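Walora Tabletop Set: README

Data card for the tabletop tidying collection, release 8

Overview

Walora is a collection of still images and short written notes on the tidying of small kitchen things on a covered table. It deals with the state of the table before, during and after tidying: which things are out, which way up they are, and where they are meant to end up. The collection holds 624 entries. Each entry has one still, one note and one line in the index.

The set was put together for people who work on storage, placing and sorting of household objects. It is small on purpose. The objects are ordinary ones and most can be replaced from any kitchen shop.

Contents

index.csv – one line per entry
stills/ – one still per entry, named by entry number
notes/ – plain text, one file per entry
objects.txt – list of object types with the words used for them
changes.txt – changes between releases

Of the 624 entries, 500 are meant for general use. The rest are held in a separate list inside index.csv (column "part", value "held") and should be left out of any tuning of labels or rules.

Objects

Object types are kept broad. A can is a can whatever its contents, and the label records only its main colour and whether it has a pull tab. Contents and fill level are not recorded.

Cups are recorded by colour and by the direction of the open rim. Handles are recorded as a separate field, left blank where the handle is hidden or its presence cannot be settled from the still.

Mug trees are treated as furniture. They are given a position but no "way up" value. In the Drullongate part of the set the mug tree may be moved between entries, so its position should be read from each line and not carried over from the one before.

Surface

The table is covered with brown fabric in the Drullongate part. The Zendholm part uses a bare top. The two should not be mixed when comparing how far round objects travel after being put down, as fabric slows them.

States

Three values are used in the column "state".

upright – the object stands on its base
side – the object lies on its side
inverted – the object stands on its rim

An object held at an angle takes the value of the nearest of the three. An object touched but still resting on the table takes the value it would have if left alone. Lying objects also get a "long axis" value: across, along or slanted, as seen from the front of the table. For tapered cups the open end is written first, so that "front" means the rim points to the front edge.

A typical line pair from the Drullongate part reads: can, orange, pull tab, side, across; cup, light blue, side, front. The mug tree on the same table is entered as wooden, right.

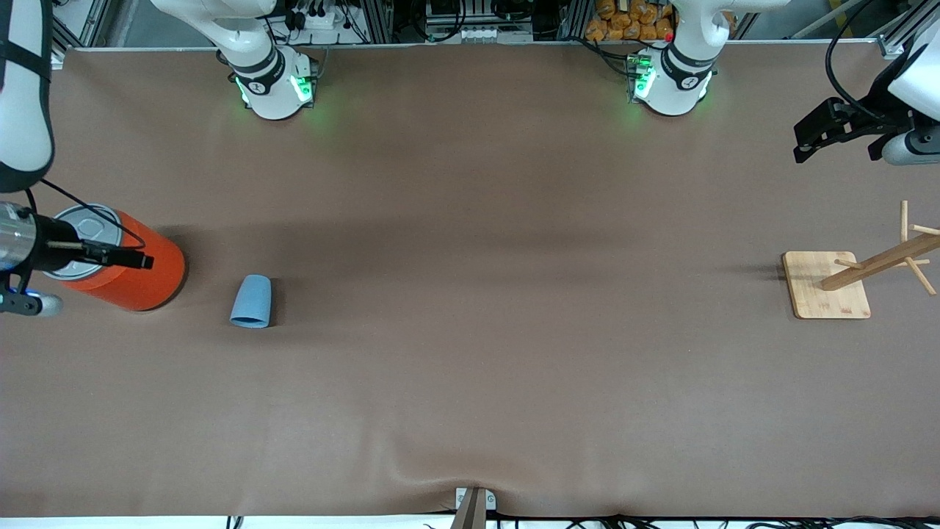 Joseph writes that "side" is too coarse for tapered cups, which roll in an arc when nudged while a can keeps to a straight line, and asks for a separate value. The request was looked at for this release and turned down. The shape is already given in objects.txt, and anyone who needs the difference can join the two files on the object type. A new value would also have meant going back over all the older entries.

Notes files

Notes are short and follow no fixed form. Most are one or two sentences long and none goes over 200 characters. They give the intended end state, for example "cup upright, near the tree" or "can upright at the back". Where a note and the index disagree, the index is to be trusted. Known cases are listed in changes.txt.

The words "left" and "right" are always given from the front of the table. Releases before 5 used the back edge for part of the Zendholm entries – these have been turned round and checked by eye.

Known problems

Colours are written down by eye and light blue and pale grey have been confused in the Zendholm part. Shadows under lying cans have at times been entered as a second colour. Both faults are being corrected as they are found.

Partly hidden objects are labelled only when the type is clear. Users counting objects per table should expect low figures for crowded tables.

The set covers one kind of task and few object types. It has no glassware, no cutlery and no food outside its packing. Results should not be taken to hold for cupboards or sinks.

Changes in release 8

Column "rim" renamed to "open_end".
Blank handle values are now empty and no longer written as "none".
Duplicate notes removed from the held list.
Spelling of "grey" made the same throughout.

Use

The files may be copied and changed for any purpose as long as the name Walora and the release number are kept with them. Corrections should give the entry number, the column and the proposed value, one correction to a line. The next release is planned for February.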